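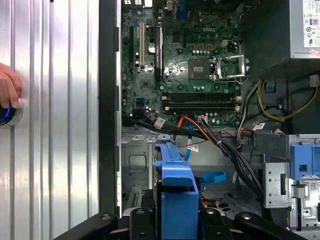 Kausar Kiani wanted me to know before we even got to the table that I had been making my flatbread wrong for years, and that she had read my post on it twice to be sure.

Well, okay! She had written to me back in September, a long and very funny email about how I was rolling my dough too cold and cooking it too timidly, and I wrote back and asked if she would let me come over and be corrected in person. It took us a good long while to find an afternoon that worked. But last week I finally sat down in her kitchen with a notebook, a pound of butter (her request) and an empty stomach (my idea), and we talked for most of the day. What follows is as much of it as I could read from my own floury handwriting.

28 shares | 11 comments

Kausar grew up cooking for a big household and later spent years running the bread station at a little place called Jatoi, which had nine tables and a line on weekends. She makes paratha, mostly, the flaky layered kind, and she talks about it the way my grandfather talked about baseball.

"Everybody asks me about the flour," she said, while pouring water into a bowl without measuring any of it. "They want to know the brand, they want to know the protein. I tell them to use what they have in the house. I have used all kinds. The flour is fine. It's the resting they don't do."

I asked how long she rests hers. She looked at the bowl for a bit.

"At home, an hour. At Jatoi we made it before we did anything else, before coffee even, and it sat until lunch. If you push it with your thumb and it pushes back at you, leave it alone and go do something else."

I confessed that I usually give mine fifteen minutes (if the kids are hungry, ten) and she laughed so hard she had to put down the jug. So that is my first correction. My second was the water, which she likes warm, like bath water for a baby. I had been using it straight from the tap in the winter and then wondering why my arms hurt.

The dough she made while I was there was much softer than mine. I would have panicked and added flour. She just oiled her hands, folded it over on itself a few times, covered it with a damp towel and sat down to talk.

We got onto how she learned. Her aunt, Samina Bangash, taught her, although taught might be a strong word for it.

"She never explained anything," Kausar said. "She gave me a piece of dough the size of a walnut and I rolled it, and she took it back and squashed it and gave it to me again. All afternoon, the same piece. By the end it was gray. I was so angry! And then the next week I could roll a circle."

I asked if her aunt ever wrote anything down. She did keep one notebook, but it was mostly prices. Kausar has it in a drawer, and she let me turn the pages. There are a few recipes toward the back, and one is for a potato filling with dried pomegranate seeds and green chili that I have permission to try, on the condition that I don't put it up here until I've made it properly. Give me a few weeks.

Then the rolling. I had always brushed butter on, rolled the circle up like a rug, coiled it into a snail and flattened it. Kausar does the same, with two differences. She lets the butter go soft and smears it on with her fingers, thick enough that I raised my eyebrows, and she dusts dry flour over the top of it before rolling it up.

"Butter by itself disappears into the dough," she said. "With the flour it stays where you put it. You get the layers from that."

I wish I had known this ten years ago. The coils go into the fridge at that point - half an hour, no less - and then get rolled out again, gently, from the middle. This is the only time the dough should be cold, she says. I had it exactly backwards.

I wanted to know about the restaurant days, so while the coils chilled I asked what a busy shift was like. She said the most she ever made in one day was 227, during a wedding weekend, with Irfan Cheema working the griddle next to her and singing the whole time.

"He didn't know the words to one song," she said. "Not one. He made up words about the customers. I had to tell him to stop when they could hear."

And did she get tired of eating them? "No. I got tired of smelling like them. It is different."

She cooks hers on a heavy iron griddle that has gone completely black, over a heat I would call alarming. The first side goes down dry until you see pale bubbles, then a flip, then butter on the cooked side, another flip, butter again. She presses the edges with a folded cloth and keeps turning it as she goes. My job was to hold the plate. Once each one comes off she claps it between her hands, sideways, like she's scrunching up a letter, and the layers all fluff apart. I tried that and burned myself, and she gave me the towel without a word and went on cooking.

We ate them with plain yogurt, a jar of lime pickle and sweet milky tea. I had three. I would have had four, but she was wrapping the rest in foil for me to take home.

I asked her toward the end if she'd ever think about teaching classes, and she made a face. A friend of hers, Mehwish Jadoon, keeps trying to talk her into it, and has offered her own kitchen, which has a longer counter. "People want to go home with a recipe," Kausar said. "I would send them home with a piece of gray dough."

I'd sign up tomorrow.

For those of you who are going to ask (I know you are!), she does freeze them. Roll them out, stack them raw with parchment in between, wrap the stack well, and cook them straight from the freezer on a slightly lower heat. She says they're good for two months. Mine will not be there that long. I made a batch the next morning with the full hour's rest, and two of them came out a little like Texas on the map, but the layers were there, and my son ate one standing up at the stove with nothing on it.

I sent Kausar a photo. She wrote back, "Better. More butter."

Posted 30 Jun 2018

11 comments | Share this post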